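Chamado 94 – garra da direita não fecha por igual
Equipamento: par de garras manuais, kit Kendemik
Estado: resolvido, em observação
Aberto em 15 de outubro de 2021

Oi, pessoal do suporte! Abro este chamado meio a contragosto, porque achei que ia resolver sozinho em uma tarde e já estou no terceiro dia. Vou contar tudo na ordem em que fui mexendo, assim vocês não precisam me perguntar se já tentei desligar e ligar de novo (tentei).

O sintoma: a garra da direita fecha torta. Uma mandíbula chega antes da outra, encosta na peça e empurra tudo de lado até a segunda alcançar. Com caixa de papelão nem se percebe. Com coisa pequena é um desastre, a peça gira ou escapa pela ponta. A garra da esquerda, montada no mesmo dia e com o mesmo lote de borrachas, fecha direitinho.

Primeira suspeita: borracha. Troquei as almofadas das duas mandíbulas pelo jogo reserva que veio da Hultdale em janeiro, limpei a base com álcool, esperei secar e colei de novo. Ficou bonito e continuou torto. Aproveitei para medir a espessura com o paquímetro e deu 3 mm nas duas, então borracha descartada.

Segunda suspeita: calibração do curso. Rodei a rotina de abertura e fechamento completa 15 vezes seguidas, olhando a leitura do encoder na tela. O valor de fechamento total variava pouquinho, mas o de abertura total pulava de um ciclo para outro, e isso me deixou com a pulga atrás da orelha. Refiz o zero, salvei, reiniciei, e no ciclo seguinte o salto estava lá outra vez. Anexei o log bruto, é o arquivo maior, desculpem o tamanho.

Terceira tentativa, e essa eu confesso que foi no desespero: troquei os cabos das duas garras entre si. Se o defeito fosse de cabo ou de porta, teria mudado de lado. Não mudou, a direita continuou ruim na porta da esquerda. Pelo menos com isso parei de culpar a placa, que eu já estava quase encomendando de novo.

Aí resolvi testar com objeto de verdade e larguei os blocos de calibração. Bijuteria é o pior caso que eu conheço para esse tipo de mandíbula: conta redonda escorrega, cordão enrosca, e qualquer diferença de pressão entre os dois lados aparece na hora. Deixei tudo dentro de uma lata de metal retangular aberta e fui pegando uma coisa por vez, bem devagar, primeiro com uma garra e depois com a outra.
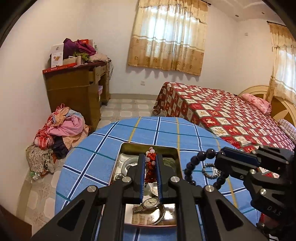
Com as contas miúdas a diferença ficou gritante. A garra boa segurava a pulseira pelo meio e subia reto. A ruim beliscava de um lado só, e a pulseira virava antes de sair da lata. Repeti até cansar, e o lado que chegava atrasado era sempre o mesmo, o de fora. Defeito que se repete igualzinho é mecânico, pensei, e fui buscar as chaves.

Desmontei a articulação naquela noite. Atenção para quem for fazer o mesmo: fotografem a ordem das arruelas antes de tirar qualquer coisa, porque o manual da Říha mostra uma vista explodida da versão antiga e a sequência é outra. Perdi um bom tempo com isso! Tirando as tampinhas dos pivôs, achei o culpado: o parafuso do pivô externo estava apertado demais e tinha amassado a bucha. O braço desse lado girava arrastando, com aquela sensação de areia quando a gente move com o dedo. Os outros pivôs giravam soltos.

O que fiz:
– troquei a bucha amassada por uma do kit Grostholm (serve sem adaptação, medi antes)
– limpei os outros pivôs com pano seco, sem óleo
– reapertei o parafuso até encostar e voltei um tantinho, com trava-rosca fraco
– refiz o zero e salvei o perfil de novo

Depois disso rodei mais 14 ciclos e o salto na leitura de abertura sumiu. As mandíbulas chegam juntas, pelo menos até onde meu olho alcança. Voltei à lata de bijuteria e a garra da direita pegou a mesma pulseira sem virar. Só o cordão ainda me dá trabalho, mas isso acontece nas duas e acho que é mais jeito de mão do que máquina.

Ficaram duas dúvidas para vocês. Qual é o torque certo desse parafuso? Procurei no manual e só achei "aperto manual", e o meu manual pelo visto é forte demais. E vale trocar preventivamente as buchas da garra esquerda, já que ela saiu da mesma bancada e fui eu que apertei?

Vou deixar o chamado aberto mais uma semana, usando as duas garras todo dia. Se a leitura voltar a pular, mando o log novo por aqui mesmo. E se alguém tiver a vista explodida da versão atual, por favor, anexem!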